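Kitchen Table Tips from a School Robot Club

Posted Mar 6, 2021 by Siobhán Ó Flaithearta

Our club's spring challenge is called Tirkix, and the job is to get a robot arm to tidy a pretend kitchen. Everything we know about setting one up fits on this page, and I'm putting it up for the other clubs who have been writing to us (keep writing, I love it!). A lot of it is plain kitchen sense. Some of it we learned by sweeping toy fruit out from under a radiator.

Start with the table

A white top is wonderful to work on. You can see every item on it from across the room, the students can mark it up with a dry cloth handy, and the arm's camera has an easier time telling where a bowl ends and the table begins. Matte is better than glossy. If yours is glossy, pull the blinds before you blame anybody's code. We lost a whole afternoon in March to a stripe of sunlight, and Min-kyu Ha had rewritten half his program before someone walked over to the window.

Wipe the top before every session with a barely damp cloth and let it dry. Crumbs are the enemy! A cracker crumb under a plate makes it rock, and a plate that rocks will slide away the moment a finger touches the rim.

Put the biggest thing down first and work outward from it. For us that's the toaster oven. It takes up one side and stays there, and everything else gets placed by how far the arm has to travel to reach the door. Leave a clear path in front of the door too, at least as wide as the widest thing you mean to put through it.
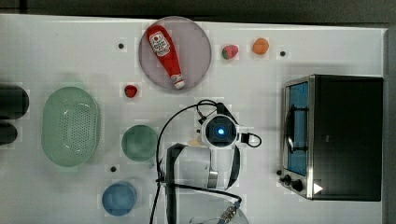 The arm at work, with the oven on one side and the bowls on the other.

Picking your kitchen things

You don't need to spend much. Toy kitchen sets from a rummage sale are perfect, and odd sets are better than matched ones because the students have to plan for different shapes. A few things we've found:

Colanders are the friendliest item you can hand a beginner. The rim slopes, there's plenty to hold, and if you miss on the first try it usually stays put. Start your new students there.

Bowls come next. Teach them to take a bowl by one side of the rim, with one finger in and one finger out, the same way you'd carry a full one to the table with one hand. Going for the whole width is tempting and hardly ever works with a small gripper.

Strawberries are mean. They're small, they're pointy, and they roll in a curve. Ju-won Sung keeps a little square of rubber shelf liner in his pocket and puts it under the fruit while he's practicing, then takes it away once he's got the reach right. Brilliant, and it costs next to nothing. You can buy a roll and cut it into 400 squares if you feel like it.

Round fruit should go near the back, well away from the edge nearest the students' feet. Trust me on this one.

Bottles lie down. We tried standing ours up for the first few weeks and it was like bowling. Lay the bottle on a plate and the rim will stop it from rolling off, so you get a fair try at it every time.

Keep a layout card

This is my favorite tip on the page, so please don't skip it. Draw the table on an index card with every item in its starting spot, and tape the card to the wall. Leokadia Piątek makes ours, and she colors them in with pencil (green for the colander, blue for the bowl, and so on), so even our youngest members can reset the table without asking. Ours are named after whatever the students were laughing at that day. The current one is Lallden. I have no idea why.

A few layouts worth having on cards:

Everything spread out, nothing touching. Good for first tries.

One thing lying across another, so there's an order to work out before you lift anything.

Cookware on one side and food on the other, for sorting practice.

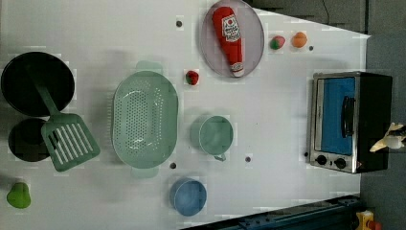 When you make a new card, try the reset yourself before you give it to the students. If it takes you longer than 3 minutes it's too fussy, and the team will spend the session arranging toys when they could be running the arm. Take something away and try again. I always want one more vegetable on there and Leokadia always talks me out of it, and she's always right.

Store each layout in its own bin with the card tucked inside the lid. Dish tubs are great for this. Put the heavy things on the bottom and the fruit in a zip bag, otherwise you'll be fishing for strawberries at the start of every meeting.

Soft and floppy things

Once a team can move a bowl without drama, give them something with an awkward shape. Na-rae Sun's group asked for this all through the winter, and they've been so patient and so funny about the results. Their program is called Ra, it's 1,634 lines long, and they can tell you what every one of those lines is for.

Their advice to other teams is to slow the last bit of the reach way down. Come in fast until you're close, pause, look, then creep. Pause again before closing. It feels endless when you're watching, but you drop far less.
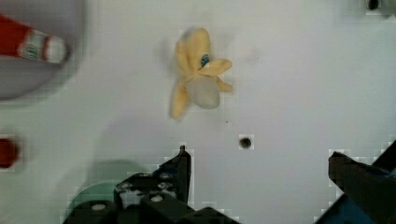

Choosing where to grab is the hard part of an awkward item, and it's worth talking through before anybody touches the controls. Have the students close their eyes and pick the thing up with a finger and thumb. Most of them will find the thickest part without thinking about it. The half-peeled toy banana is a great one for this, with its flaps of peel sticking out in four directions and that rounded pale bit of fruit low in the middle. Grab a flap and the rest may swing around on you. Ask the group to name their spot out loud, then line up the open fingers with it and check the gap on both sides before moving in.

Cleaning up

Toy food gets grubby fast. Warm water and a drop of dish soap in a mixing bowl, a soft toothbrush for the creases, then onto a towel overnight. Don't put anything back in a closed bin damp.

Gripper fingers want a wipe too, with the power off. A dry cotton cloth does it. Look over the screws while you're down there and snug up any that have worked loose.

Check that cables have slack through the whole reach of the arm, and move the arm by hand to the farthest item on your card before you switch on.

Last thing, write down your tries. Our logbook passed 3,000 this month and the students cheered like it was New Year's! A cheap spiral notebook on a string is fine. Ours hangs on the hook by the door, next to the aprons.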